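Gripper training comes to the Drestora returns room
Posted in February by the Jellham desk | 14 comments | 31 shares 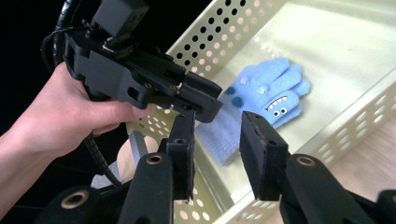

I stopped by Drestora's returns room out in Jellham last week, where the sorting crew now spends part of each shift teaching Ismont's machines how to pick up clothes. You hold the gripper by hand, do the job the way you normally would, and the software learns from it (that's the idea, anyway!). Small knits are the hard part, like the light blue kid's glove with a monster face and white teeth, lying flat in a perforated metal basket with black gripper jaws on either side of it. The room handles some 400 returns a day, and three of the crew have moved over to training full time, at the same pay. The folks I talked to like being off the bagging line, but their wrists get sore, and they'd love to know what happens when the trial wraps up at the Hubmann Road building. Drestora says no jobs will go this year. I'll be asking again in three months.

Contact the Jellham desk | Back to top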